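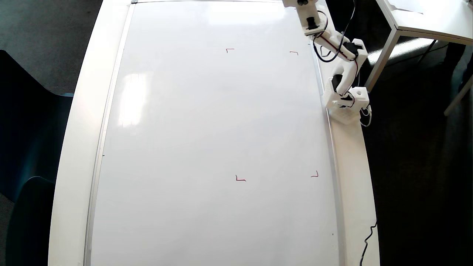 Red corner marks on a whiteboard laid flat on a table.

Fiorella Longo marks out work areas on boards with four corners and leaves the sides undrawn. She has taught layout drawing at Sudira since February, and the corner method is the first thing her students are shown.

"A full rectangle gives you four lines to get right," she said. "Corners give you the same area with a fraction of the ink. If one is off, you wipe that one and leave the other three alone."

The marks are short right angles in red marker. Longo does not require them to match. A corner may be heavier than its neighbor, or sit a little higher, and the area can still be used for practice. What she checks is direction: each bracket has to open toward the middle. A bracket facing the wrong way is the most common fault in first attempts, and it usually happens at the lower right.

She prefers the board flat. On a wall, she said, the arm tires and the bottom strokes come out worse than the top ones. Ink also feeds differently when the tip points upward. The drawback of a flat board is glare. A glossy surface picks up any window or lamp, and thin red lines are hard to check inside a bright patch.

"I move the drawing before I move the lamp," she said. "Most boards have more room than the exercise needs."
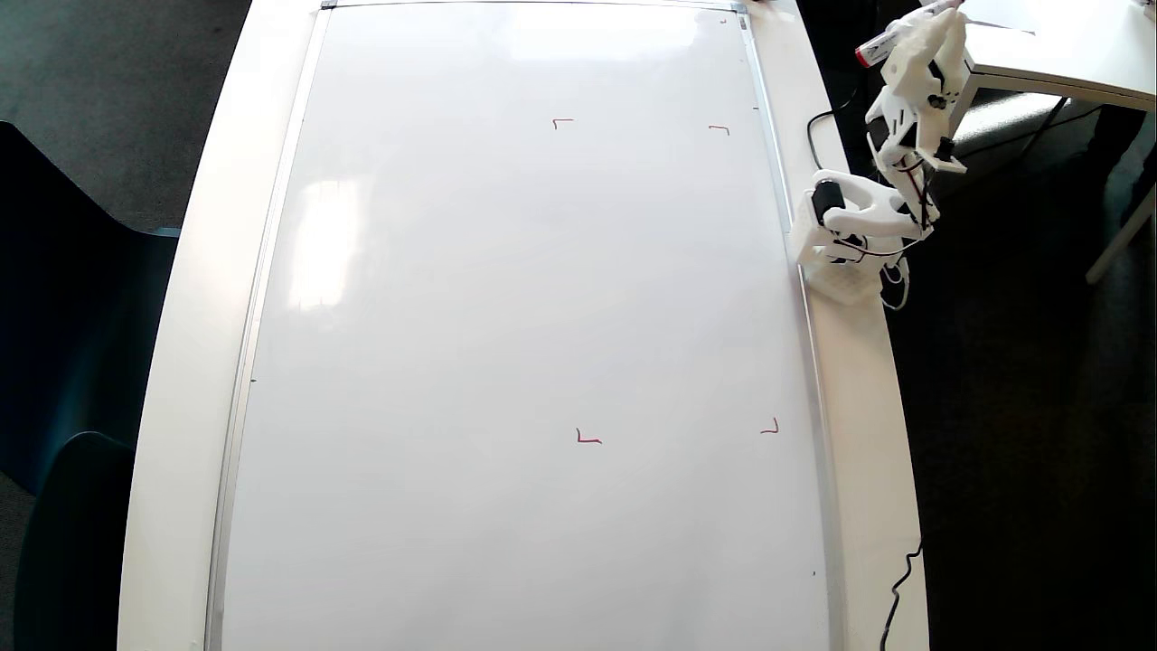 Georges Saab would put the area in the exact center and measure it from the metal rim, on the grounds that an offset area is harder to repeat on a second board. Longo accepts the point for work that has to be copied. For practice sheets she considers it wasted time.

Her exercises are kept to 20 minutes. The first is the four brackets. The second is a closed square, drawn level and then tilted. The third is a long curve made without stopping. She rates the tilted square as the hardest of the three, and the closing corner as its hardest part.

"People slow down at the end and the line stops short," she said. "Then they start to patch it. I ask them to leave the gap. You learn more from the gap than from the patch." 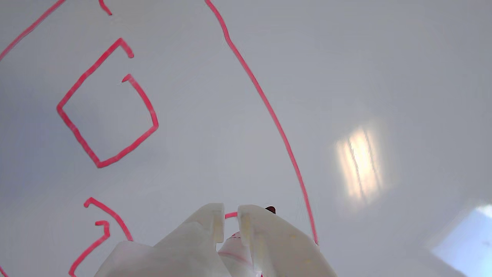 Red marker lines, with a tilted square left open at one corner.

The long curve is judged on whether it changes direction smoothly. Thickness is not marked. Longo said marker lines will vary with speed and pressure, and a student who watches the thickness tends to lose the path.

Cleaning is done with a dry cloth first, then a damp one, working from the rim inward. Small dark specks that remain after both are left until the end of the week. She does not use solvent on glossy boards. One at the Abu Hammour site was cleaned that way for a term and no longer wipes clean.

The next course at Sudira has 50 places.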